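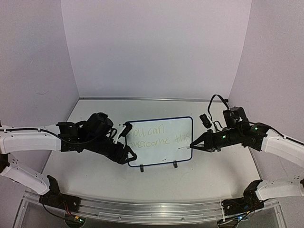

Small Whiteboards: Your Questions Answered

Last updated 25 Aug 2024

We get a lot of letters and emails at Goh Stationery about the little whiteboards, the sort you can prop on a kitchen bench or lie flat on a desk, and over the years the same questions have come round often enough that it seemed kinder to put the answers in one place. If yours isn't here, do write to us at the Gastunham shop and we'll have a go at it.

Why is my yellow marker so hard to read?

Yellow on white is a lovely, cheerful thing up close and nearly invisible from the other side of the room. A faint yellow line can look perfectly fine while you're leaning over the board and then vanish the moment you sit down. If you've written something like "You can overcome this" for a child before a swimming carnival, or for yourself before a hard phone call, you'll probably want to be able to read it from the doorway! Try dark blue, green or plain black for the words, and save the yellow for underlining, stars and colouring in the sun in the corner.

Can I make a pale message show up without starting again?

You can, with a bit of patience. Let the yellow dry fully, then go along the outside edge of each letter with a fine dark marker. Don't go straight over the top, as the dark ink picks up the yellow and both tips end up a muddy colour. I've ruined more than one good marker that way.

My letters come out thin and wobbly. Is it the board or me?

Very likely the marker. Tips dry out if they've been stored standing up with the cap at the top, and then the line goes thin and scratchy however steady your hand is. Lay your markers flat in the drawer overnight and try again in the morning. It also helps to put the board on a firm table and turn it slightly to suit your writing arm, the way you were probably taught to tilt your exercise book at school. A board doesn't have to sit square to the table for the writing on it to be straight.

I always run out of room at the end of the line. Any tricks?

Oh, we all do it. You begin right up against the left side with great confidence, and by the last word you're squeezed against the frame on the right. Say the message aloud first and notice where you'd naturally take a breath, then break the line there. A short saying usually sits better over three lines than two, and there's nothing wrong with using the bottom half of the board. If you're really fussy (I am), dot the spot where each word will start, write the message, and rub the dots away with a cotton bud.

What are the tiny dark specks that won't wipe off?

It depends. Specks near the bottom of a board are often bits of old dry ink that have drifted down from the eraser, and a barely damp microfibre cloth will lift them. If they stay put, draw over them with a fresh dry-erase marker and wipe straight away, as the new ink loosens the old. Specks that survive even that may be small chips in the surface, and I'm afraid those are there for good. They do no harm.

Can I put clips on the frame?

Yes, and small ones are very handy along the bottom edge for holding a photo, a shopping list or a permission slip that has to go back tomorrow. Do slide them on gently. A thin frame can bend if you force a clip over it, and the corners are the weakest part. If the board is going to lie flat, bear in mind that clips can lift that edge a touch, so you may get a little rocking while you write. Slip them off first if it bothers you.

How long can I leave a message up?

A week or so is no trouble at all. After a month or two the ink begins to set, particularly in a sunny window, and you may find a ghost of the old words behind the new ones. We had a board brought into our Dukbridge shop with a birthday greeting that had been up since October, and it took three goes with whiteboard cleaner to shift it. It did come clean.

Do you sell replacement boards and markers?

We do, at both shops. The Priserus markers come in packs of 16, and there are two yellows in every pack, so you'll have plenty for stars. Small boards are kept behind the counter so they don't get scratched, so please ask.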